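Dalteck Hand Gripper Kit: Set-Up Guide
Section 4. First Recording at Home
Revised October 11, 2024

Complete Section 3 (charging and pairing) before you start. You need the gripper, the Mimton phone app and a few household items.

4.1 Prepare the items
1. Choose items that fit between the open fingers. Bottles and small tubes are good for a first session.
2. Close all caps tightly.
3. Lay the items on a bed, table or floor. Leave a hand's width between them if you can.

Note: Items may touch or overlap once you have finished your first 2 sessions.

4.2 Check the light
1. Open the Mimton app and tap Preview.
2. Look for areas that show as solid white. Close a curtain or move the items until their labels can be read.

Note: A bright patch away from the items is acceptable.

4.3 Check the fingers
1. Squeeze the trigger fully and let go. The fingers must open all the way.
2. Check that both blue pads are seated flat on their backing.
3. Keep cables clear of the pivot pins.

CAUTION: Do not put your own fingers between the pads while squeezing the trigger.

CAUTION: Do not lift anything heavier than 700 grams.

4.4 Record
1. Hold the gripper with the fingers open and pointed at the items.
2. Tap Start and wait for the beep.
3. Move in slowly, close on one item, lift it and set it down.
4. Open the fingers and back away before going to the next item.
5. Tap Stop. One session should last roughly 61 seconds. 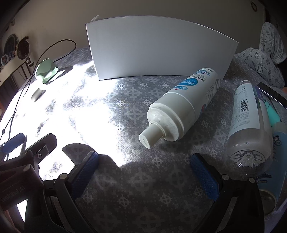 Figure 4-1. Fingers open, with bottles lying on patterned cloth.

If the app shows code 647, the preview was lost during recording. Restart the app and repeat 4.4 from step 1. If the code comes back, see Section 7, Service.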